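4.2. Réorganisation du travail dans l'atelier de Skendale

Le site de Skendale conditionne des pièces détachées de petit format pour le compte de Brukness. Avant l'introduction des bras automatisés, chaque poste était tenu par une seule personne, qui prélevait, contrôlait et emballait les articles sans quitter sa table. L'enquête menée par l'un de nous (B. Hassanpour) a commencé en décembre, au moment où la direction a décidé de confier le prélèvement à des machines entraînées par démonstration. Les démonstrations sont produites par les opérateurs eux-mêmes, à l'aide de pinces tenues à la main dont les mouvements sont enregistrés.

Cette activité n'existait pas dans la grille des métiers de l'entreprise. Elle a d'abord été rattachée à la maintenance, puis à la formation, et les opérateurs continuent de la désigner entre eux par une expression maison, « faire la main ». Une séquence enregistrée dure le temps d'un prélèvement complet. L'objectif fixé par Clornlow, prestataire chargé du logiciel, était de 2000 séquences valides pour la première famille d'articles. Le refus d'une séquence est signalé sans motif, et l'opérateur doit la recommencer.

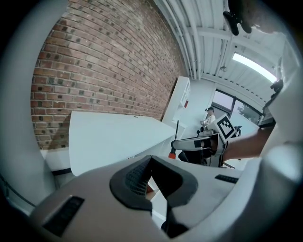
Figure 3. Pinces à main utilisées pour les démonstrations, local de Skendale. Un marqueur carré noir et blanc est fixé sur la pince visible devant la fenêtre.

Les entretiens (n = 33) font apparaître deux appréciations assez nettes. Les salariés les plus anciens décrivent un travail plus lent et plus surveillé que l'emballage. Ils disent devoir décomposer des gestes qu'ils exécutaient sans y penser – tourner le poignet avant de saisir, par exemple – et les tenir constants d'une prise à l'autre. Une opératrice résume ainsi la consigne : « On me demande de travailler comme quelqu'un qui apprend. » Les salariés recrutés plus récemment y voient plutôt une sortie de la cadence, dans la mesure où aucun quota horaire n'est appliqué pendant l'enregistrement.

La question de la rémunération revient dans les deux groupes. La prime de rendement, calculée sur le nombre de colis fermés, n'est pas versée pendant les heures de démonstration. Un forfait a été accordé après une réunion tenue le 12 novembre 2022, mais il reste inférieur à la prime moyenne des postes d'emballage. R. Huanca, qui représentait les opérateurs à cette réunion, demandait en outre que la participation aux enregistrements soit inscrite au dossier individuel comme une qualification. Ce point n'a pas été retenu.

Sur le plan physique, les plaintes se sont déplacées. Les douleurs lombaires sont moins souvent citées qu'à l'emballage, tandis que la fatigue de l'avant-bras et du pouce l'est davantage. Les pauses de 10 minutes introduites entre deux séries sont jugées suffisantes par la plupart des personnes interrogées, à condition qu'elles soient respectées en fin de poste.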